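Ticket: Table lamp flickers / goes off on its own, Warard room, side table
Opened by: Ngan-ling Hsieh
Assigned: Sum-yee Chang (facilities)
Priority: low, changed to normal
Status: closed, one item carried over
Lamp model: Daltier table lamp, one bulb, inline switch on cord

Ngan-ling Hsieh, 9:12 am
Lamp on the side table in Warard keeps going off. Was fine last month. Now it flickers for a bit then dies, comes back if you nudge the table. Happened three times before lunch yesterday. Can someone look, we use that table every day.

Sum-yee Chang, 9:40 am
Got it. Questions before I come up:
does it do it with the ceiling lights off too?
which outlet, the one by the door or the one behind the table?
same bulb since we got it?
Please don't keep nudging it. If anything smells hot pull the plug and leave it pulled.

Ngan-ling Hsieh, 9:51 am
Ceiling lights on or off, no difference. Outlet behind the table. Bulb I have no idea. No smell. Unplugged now anyway.

Sum-yee Chang, 10:30 am
Came up, had 15 min. Notes:

Outlet behind the table – tested with the plug tester, ok. Wiggled the tester, stayed lit. Phone charger in the same outlet for the whole visit, no dropouts. So not the wall.

Bulb – was turned in loose, about a half turn short. Snugged it up. It's not one of ours, somebody bought it. Label says rated 2000 hours. Could be at the end of its life, no way to know when it went in.

Plugged back in, switched on. Steady for 10 min. Leaving open til tomorrow.

Ngan-ling Hsieh, 3:05 pm
Flickering again. Not as bad. Went off once, came back by itself.

Sum-yee Chang, 3:20 pm
ok so not the bulb seat, or not only that. Unplug please. Will bring a known good bulb and go through the cord properly. Priority to normal.

Sum-yee Chang, next day, 8:45 am
Swapped in a stock bulb. Flickers. Put her bulb in my desk lamp downstairs, perfectly steady. Bulb cleared.

Checked the socket with it unplugged. Center tab a bit flat, bent it up slightly. Screw shell clean, no burn marks. Plugged in, still flickers if the cord moves. Does NOT flicker if I tap the shade or the stem. So it's cord, switch or plug.

Then moved the cord in short lengths from the plug end. Plug ok. First foot ok. Inline switch – there it is. Press down on the side of the switch and light drops out. Let go, comes back. Did that a dozen times, same every time.

That also explains the table nudging. Switch was hanging off the back edge with its own weight on the wires, every bump swings it.

Ngan-ling Hsieh, 9:02 am
Good. So new switch? Or new lamp. People are asking, the ceiling light is harsh on that side and there's work going on at the table all afternoon.

Sum-yee Chang, 9:10 am
New switch. Lamp is fine otherwise. Siriwardena carries the inline ones, I'll call. Meantime do not use it, tag on the plug.

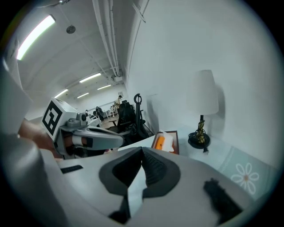
Sum-yee Chang, 11:35 am
Cord length is going to be the thing here, not just the switch. Cutting out a bad inline switch loses a little on each side and I don't want the cord pulled tight behind that table. Measured what runs from the base to the outlet: 44 inches. Needs slack for the table being moved for cleaning. Also noticed the yellow and black cord coiled up inside the clear stem. Please nobody pull on that to get more length, leave the coil alone. If we're short I'd sooner replace the outside run completely, plug and all.

Other stuff while I'm on it. Tissue box is right next to the lamp. Ok where it is, just don't let it migrate under the shade or get stood up against the base. Tablecloth – the green one with the daisy – fine to keep, but keep it flat under the round base so the lamp doesn't rock. Cloth hanging down the back was also hiding the switch from me yesterday, fold that edge under pls.

Ngan-ling Hsieh, 11:50 am
Ok on the tissues. Cloth stays, people like it. Will fold the back.

Is the cord thing going to take long?

Sum-yee Chang, 12:04 pm
Siriwardena has switches at the counter, no cord in the right gauge til next delivery. Evmont has cord by the spool. Going with switch from one, cord from the other. Should be nearly an hour of actual work once I have both. Getting both is the slow part.

Sum-yee Chang, 4:15 pm
Evmont had the cord. 144 inches is the shortest piece they would cut so we have plenty, rest goes in the parts drawer labeled. Switch picked up too. Will do it tomorrow first thing.

Sum-yee Chang, next day, 7:50 am
Work log:

Unplugged, bulb out, shade off. Shade has a fitter ring that screws down, it was cross threaded, cleaned that up.
Cut the cord well back from the old switch, on the base side. Opened the old switch. One conductor was hanging on by a few strands, the rest broken right at the clamp screw. Thats the fault. No scorching.
Clamp in that switch has no strain relief to speak of. New one has a proper grip at both ends.
Opened the bottom plate of the base to join new cord. Joint is inside the base, crimped, tug tested. Did not touch the coil in the stem.
New plug, polarized. Old plug was ok but it's pointless to keep it on new cord.
New switch set 12 inches from the base. You can reach it from the front of the table now and it lays on the cloth, doesn't hang.
Continuity check ok. No short to the base.
Bottom plate back on. One felt pad was missing, put a new one on. Was sitting very slightly tilted before, gone now.
Plugged in, stock bulb, on. Bumped table, moved cord, pressed switch from all sides. Steady.

Left it on.

Ngan-ling Hsieh, 10:20 am
On since I got in, no flicker. Much better having the switch up front. Do we get the other bulb back? The stock one is whiter, couple people said so.

Sum-yee Chang, 10:26 am
Yes it's in my drawer. Nothing wrong with it. Turn the lamp off, let it cool, swap, and screw it in ALL the way this time. Firm not tight.

Ngan-ling Hsieh, 11:15 am
Swapped. Warmer, good. Still steady.

New question, not sure if same ticket. With the lamp on and the overhead lights on, the wall behind it gets a shadow of the lamp and it's kind of distracting when you sit facing it. Can we turn off only the overhead ones near the table?

Sum-yee Chang, 11:31 am
Separate ticket pls, that's ceiling switching and I'd have to look at what's on which switch. Don't know offhand if that side can be done by itself. Cheap thing to try first – pull the lamp a little away from the wall. Softer shadow. You have the cord for it now.

Ngan-ling Hsieh, 1:40 pm
Moved it a hand's width toward the front. Helps some. Will open the other ticket.

Sum-yee Chang, 1:48 pm
Ok. Running this one through the afternoon then closing. Things to watch:
flicker when table is bumped – should be gone, tell me if not
switch getting warm – should never, unplug and call
buzzing – can be the bulb, try the stock one first
lamp rocking – check cloth is flat

Ngan-ling Hsieh, 5:10 pm
All afternoon, no problems. Table got bumped plenty.

Sum-yee Chang, 5:22 pm
Closing.

Cause: broken strands at the clamp in the inline switch, from the switch hanging off the back of the table.
Fix: new switch, new cord from base to plug, new plug, one felt pad. Bulb tested good and returned.
Ruled out: wall outlet, bulb, socket, old plug.
Parts: switch (Siriwardena), cord and plug (Evmont). Left over cord in parts drawer, labeled.

Carried over: there are two more Daltier lamps in the building with the same inline switch. Going to check both for a hanging switch before somebody else writes in. If you have one, look behind your table and lay the switch up on top for now.

Ngan-ling Hsieh, 5:30 pm
One of them is by the copier, switch is hanging. Just put it up on the shelf. Not flickering that I can see.

Sum-yee Chang, 5:33 pm
thx. Will do that one in April with the other, sooner if it starts acting up.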